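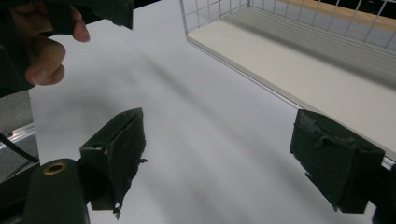 Sisley Film Club / Equipment Desk

Plotelow Outdoor Projection Kit

Status: available
Page updated July 1, 2024

The big one. Projector, screen, speakers, cables, everything you need to put a movie up in a backyard or a gym. Members can borrow it, outside groups can rent it. Read the whole page before you email, most of the questions we get are answered down near the bottom.

What it is

Plotelow digital projector with the short zoom lens. Good bright picture, nice blacks for the price, fan is louder than we'd like. Older indoor projector (the Futar) is still on the shelf and has its own page. If you're showing to a living room's worth of people, take the Futar. Smaller, quieter, and you can carry it by yourself.

The Plotelow is for crowds. It has done 181 club screenings so far and is on its second lamp. Color is a little warm out of the box. We leave it on the Cinema preset and turn the sharpness all the way down. Please don't leave it on Vivid. Skin goes orange and every black and white movie ends up looking faintly green.

What's in the kit

Projector, in the gray padded case
Lens cap, tied to the projector. leave it tied
Remote, plus a spare set of batteries
14-foot folding screen with frame, legs and snap-on surface
2 powered speakers with stands
2 HDMI cables, one short one long
Audio cable for laptop or player
Extension cord, outdoor type
Power strip
Stakes and guy lines for the screen
Laminated setup card

Not in the kit: laptop, disc player, table, tape. Bring your own. The disc player is a seperate booking and goes out fast in summer.
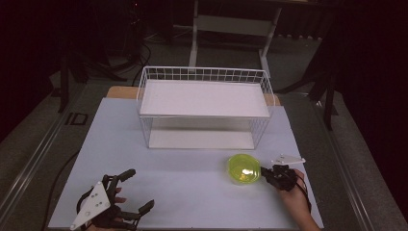
White wire rack, two tiers.

Setting up

Get there while it's still light. Screen first, then projector, then sound. Doing it in any other order means moving things twice.

Lay the frame out flat on the ground and open it all the way before you touch the surface. Snap the corners, then the middles of each side, then fill in. If you start at one corner and work around you'll run out of slack at the end and be pulling on the last few snaps with your whole body weight. Somebody tore one that way. It's patched now, bottom left, you won't see it from the chairs.

Legs on, stand it up with a person at each end. Stake it. Yes even if there's no wind.

Projector goes on something solid. Card table is okay if nobody bumps it. Line it up square with the screen and use the lens shift before you reach for keystone. Keystone works but it softens the picture, and on anything with subtitles you'll notice right away.

Run a few minutes of the actual movie to check it. Not the menu, the movie. Pick a dark scene and a scene with people talking. Menus are always loud and bright and tell you nothing about either.
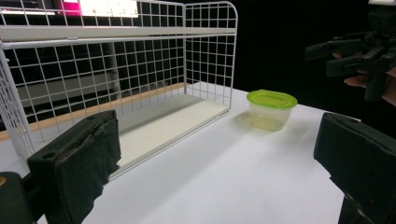 Speakers go beside the screen, a little in front, angled in toward the middle rows. Keep the bass low outdoors. It doesn't help the people in back and it carries straight to the neighbors. Dialogue is what matters. If people in the last row can follow a whispered scene you're done, stop turning knobs.

Streaming: don't, if you can help it. Download ahead or bring a disc. Park wifi has let us down more than once, and a movie that freezes right before the ending is worse than no movie at all. Some services also block output to a projector and just give you a black picture with sound. Test at home with the same laptop and the same cable.

Known issues

Fan is loud for a while after power-on, then settles.
Remote only works from behind or off to the side.
Input 1 is loose. Use input 2.
Long HDMI cable is picky with older laptops. Try the short one before you decide the projector is dead.
Left speaker hums if the power strip is shared with string lights -- plug the lights in somewhere else.

Showing rights

The kit doesn't come with permission to show anything. A public screening needs a license, and that goes for free ones too. Buying the disc doesn't cover it. Sort this out before you book us, the paperwork can take a while and we can't speed it up for you. Local filmmakers showing thier own work are fine obviously.

Packing up

Let the fan stop by itself before you pull the plug. This is how lamps die. Wipe down the screen surface with a dry cloth, then fold it on the existing creases, white side in. If it's damp, bring it back loose and tell us and we'll hang it. Do not fold it damp and say nothing. Mildew doesn't come out.

Coil cables over-under, velcro on every one. Check the grass for stakes.

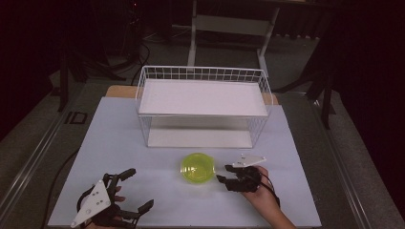 Wire basket with the round yellow-green container in front.

Booking

Members: free, one weekend at a time, deposit required. Renters: ask for the current rate sheet. July is busy, so give us a couple of backup dates if you have them.

Pickup and return at the equipment desk. The screen bag is long and will not go in a small car, we've watched people try. Bring a wagon or a truck, or fold the back seats flat before you show up.

Count everything against the list before you leave, and again when you come back. Missing remote comes out of the deposit. Dead lamp does not, unless it was unplugged hot.

Also on the shelf

Futar indoor projector
Sitthichai disc player, all-region
Tabletop screen, for classrooms
Microphone and stand for intros and Q&As -- takes its own batteries, not included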